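Teaching by demonstration (robotics)

Teaching by demonstration is a way of giving a robot a new task by having a person carry the task out through the robot's own arms. No one writes down each motion in code. The person moves the machine, the machine records what its joints and cameras report, and a learning program later looks for the pattern shared by many such recordings. It is one of the liveliest corners of robotics, and one that a newcomer can enjoy on the very first afternoon.

Methods

There are two main branches. In hand guiding, also called kinesthetic teaching, the operator takes hold of the arm and pushes it through the motion. In remote control, or teleoperation, the operator stays clear of the arm and steers it with a second device, which may be a pair of small leader arms, a handheld controller or a glove. Hand guiding gives a wonderful feel for weight and reach, but the teacher's own hands often block the camera. Teleoperation keeps the view open and makes it far easier to run two arms at once.

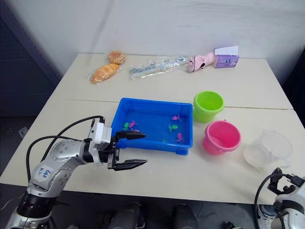

Two-arm tabletop setup with a blue bin, small toys and buckets.

Choice of task

Picking small toys out of a bin is a favorite early exercise, and a surprisingly rich one. The pieces are light, they come in odd shapes, and they hide one another. Sorting by color adds a decision to every grasp — pink to one container, green to the other — and a two-finger gripper has to come in at a fresh angle nearly every time. Everyday clutter such as packaged bread or tissues may share the table, so that the program learns to leave it alone.

Water raises the stakes beautifully. A floating toy slides away from a clumsy finger, reflections confuse depth sensing, and clear plastic can all but vanish against the bottom of a tray. 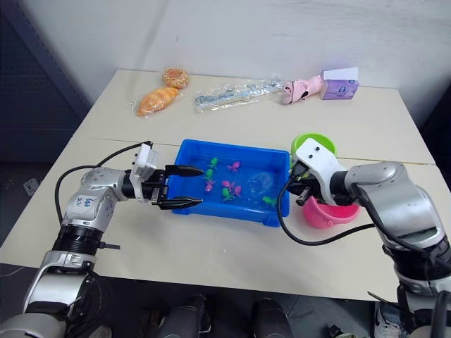
Vol. 3, p. 46

Recording practice

A single run from start to finish is called an episode. The Urnari handbook, edited by Hermine Fankhauser, advises shuffling the objects between episodes and changing operators often, so that one person's habits do not become the robot's. Garba Okoro, working at Dornham, argued for keeping fumbled grasps in the set whenever the operator recovers from them. A program that has seen only perfect runs has no idea what to do after a slip!

See also

Hand guiding; Leader arm; Gripper; Longo method; Viltville sorting task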